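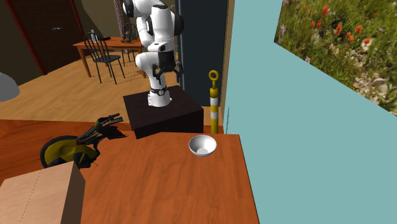

シミュレーターの中の作業部屋。天板の奥のほうに白いボウル、アームは開いたまま待機中。

# 台所の段取りをシミュレーターで試すときの小ワザ集

2020年8月29日

ロボットに食卓の片づけをさせるソフトを、趣味でちまちま書いています。実機より先にまず画面の中。お皿を割らないし、夜中にやっても静かだし、これがもう楽しくて!最近たまってきたコツを、忘れないうちにまとめておきますね。計画まわりは Hullero、認識まわりは Hendik という自作のツールを使っていますが、ほかの環境でもだいたい通じる話だと思います。

## ボウルは「ふち」でつかむ

最初のころ、わたしはボウルの中心を目標にして、真上からまっすぐ指を下ろしていました。小さなボウルならまるごと挟めそうな気がするんですよね。でも、指の開く幅よりボウルの直径が大きいと、当然ふちにガツン。

いまは、ふちの円周上に候補点を14個置いて、片方の指が内側、もう片方が外側に来る姿勢を全部計算させています。そこから手首が無理なくひねれるものだけ残す。候補が半分以下に減ることもありますが、残ったものは素直に動いてくれます。

- 指先を下ろす深さは、ボウルの底に当たらないところで止める
- 外側の指が天板をこすらないか、別に確認する
- 同点の候補が並んだら、いまの手首の角度に近いほうを選ぶ

三つめは地味なんですが、これを入れてから手首がぐるんと一周する謎の動きがなくなりました(あれ、見ていると笑っちゃうんですけど、実機だったら笑えません)。

## 奥に置いた食器は、背後のものまで登録する

天板の奥のほうにあるものは要注意です。うちの部屋だと、ボウルのすぐ後ろに黄色い細長いポールが立っていて、右には青緑の壁。ボウルと天板だけを衝突チェックに入れていたころは、計画は「成功」と出るのに、ひじがポールの位置を平気で通り抜けていました。

というわけで、触る予定のないものも全部、箱か円柱でざっくり登録しましょう。細かい形はいりません。ポールなら円柱ひとつ、壁なら板一枚。左のほうにある黒と黄色のごちゃっとしたものみたいに形がややこしいやつは、すっぽり包む大きな箱で十分です。

余白は40ミリ取っています。広すぎると今度はボウルに近づけなくなるので、つかむ対象だけは余白をゼロに戻すのをお忘れなく。わたしはこれを忘れて、まる一晩「経路が見つかりません」とにらめっこしました……。

## 色だけで探さない

白いボウルだから白いところを探せばいいや、と思ったら、アームも白いんですよ。Hendik の最初の版は自分の前腕を見つけて大喜びしていました。

直し方はふたつ試しました。ひとつは、関節の角度からアームの見える範囲を計算して、先に画像から消しておく方法。もうひとつは、天板の平面より少し上にある点だけを残す方法。併用がいちばん安定します。木の天板は木目が縞になって出るので、輪郭だけに頼るのもおすすめしません。

壁に花の写真みたいな派手な絵が貼ってある部屋も、認識のテストにはいいですよ。赤い点々がたくさんあるので、赤いコップを探させると面白いくらい引っかかります。天板の外を切り捨てるだけで、ほとんど片づきました。

## 待機姿勢は高めに

動き出す前の姿勢は、指を開いて、下に向けて、台よりずっと高いところ。これだけで計画の時間が縮みます。低い位置から始めると、まず逃げる動きを探すところからになってしまうので。

開いた状態を毎回きちんと命令するのも大事です。前の実行の値が残っていて、閉じたままボウルをつつきにいったことがあります。初期化の一行目に書いちゃってください。

## 回数はまとめて、記録はこまめに

ボウルの位置をちょっとずつずらしながら、寝る前に2,000回分を流しておくのがいつものやり方です。朝コーヒーを淹れながら結果を開くのが楽しみで!

記録に残すのはこのあたり。

- 乱数の種
- ボウルの初期位置
- 選ばれた候補点の番号
- 失敗した段階(認識、計画、つかみ、持ち上げ)

とくに種は絶対に。17番目の失敗をもう一度見たい、と思ったときに再現できないと、ほんとに泣けます。動画は全部残すとディスクがあっという間に埋まるので、失敗した回だけにしています。

設定ファイルは Hatarthorpe という名前のフォルダーにまとめていて、部屋ごとに一枚ずつ。家具を動かしたら、上書きしないで新しい名前で保存しておくと、あとで比べるときにラクです。

次は Cordier という別の計画ツールにも同じ部屋を読ませてみるつもりです。11月までには両方の記録を同じ形式で吐けるようにしたいなあ。いまは列の順番がばらばらで、変換スクリプトを書くところから始めています。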